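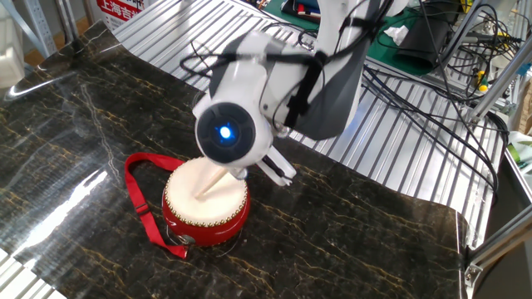 ### 3.2 Collecting the striking demonstrations

Striking is a short task, and most of what makes it hard to teach happens in the last few centimeters of travel. A person who plays a drum does not think about where the stick is in space. They think about the sound, and the wrist takes care of the rest. An arm that learns from recorded motion has no such shortcut, so the recordings themselves have to carry the timing of the approach, the contact and the release. We chose a small hand drum with a tacked skin head, held at no point by the robot and free to move on the table, with the stick already in the gripper at the start of each demonstration. The stick comes down at a slant, so its tip meets the skin from the side of the grip and not from straight above. This matters for the labels, as the point of contact cannot be worked out from the gripper position alone. A small turn of the wrist shifts the tip much farther than it shifts the fingers.

We compared two ways of giving the demonstrations. In the first, which we call hand guiding, the operator holds the arm near the wrist and moves it through the strike while the joints are set to follow with low resistance. In the second, remote control, the operator stands away from the table and moves a hand-held controller whose motion is copied by the arm. The software for the second method is Litness, which we also used to record both kinds of session. Joint positions, gripper opening and video were stored against one clock. Sound was recorded on a separate channel and was not given to the policy during training.

Four operators took part. Nadiia Panasiuk and Kwok-wai Hsu had used both methods before this study. Vsevolod Fedoruk had used hand guiding only, and Florence Ouellet had used neither. Each operator practiced until they felt ready and then recorded in blocks, changing method between blocks. In total we kept 3000 demonstrations, split evenly between the two methods. Larysa Sydorenko reviewed the recordings and did not act as an operator.

A demonstration was kept if it met the following conditions:

- the stick started clear of the drumhead
- the tip touched the skin and did not touch the rim or the tacks
- the stick left the skin again before the recording ended
- the grip on the stick did not slip by an amount visible in the video

The last condition was the most common cause of rejection in the remote sessions. With hand guiding, an operator feels the push of the drumhead through the arm and eases off. With the controller there is no such feeling, and the early remote strikes tended to drive the stick into the skin and hold it there. After a block or two, operators learned to begin lifting before they saw contact. Ouellet described this as "aiming for the air on top of the drum," and the others picked up the phrase.

### 3.3 Start pose and drum placement

The drum was placed by hand before each block. We did not mark its position on the table or fix it in place, as we wanted the policy to find the drum from the camera images. The strap was left attached and was laid out differently from block to block. In an early trial with the Sellum drum model, we had taken the strap off, and the resulting policy did poorly as soon as it was put back. Leaving it on cost us nothing in collection time.
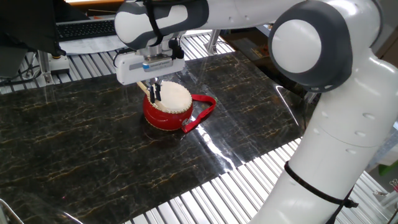 **Figure 2.** The stick held just above the drumhead, with the strap laid out on the tabletop.

The start pose was defined by the tip of the stick and not by the joints. Operators were asked to bring the tip over the drumhead at a height they found comfortable, pause, and then begin. A pose such as the one in Figure 2, with the tip close to the skin, leaves little room for a backswing, so the operator has to raise the stick first and then strike. Other operators preferred to start higher and go straight down. We kept both styles. The pause was used later to cut the recordings, with the start of each strike taken as the first clear motion after it.

Glossy surfaces gave us some trouble. The sheet under the drum reflects the overhead light, and the drum body shows up in it as a faint second red shape. Our first drum detector, a plain color threshold, sometimes joined the two together and reported a center that was too low. We replaced it with a small segmentation network trained on frames from the practice blocks. The sheet was kept because a matte cloth, which we tried at Dunleavy, wrinkled under the drum and let it rock when struck.

### 3.4 Training and first results

We trained one policy on the hand-guided set and one on the remote set, with the same network and the same number of steps. A third policy was trained on both sets together. Training ran on the Werkell cluster and took 46 hours for all three. Each policy was then tested on single strikes with new drum placements, using the four conditions above to decide whether a strike counted.

The mixed policy was the best of the three, with 92 percent of its strikes accepted. The hand-guided policy made softer and more even contact but was slower to react when the drum was placed toward the far side of the table. We think this comes from the operator's own reach. When guiding by hand, people stand close to the arm and find it awkward to lean across, so the strikes recorded on that side are fewer and more cautious. Hand guiding also puts the operator's forearm into some of the camera images - a problem that the remote sessions do not have, and one we handled by masking the forearm before training.

The remote policy reached all placements well but carried over the heavy contact from the early blocks. Dropping the first 2 remote blocks from each operator removed most of this. We report results both with and without those blocks in Section 4, as a lab with less time for collection may not be able to afford throwing them away.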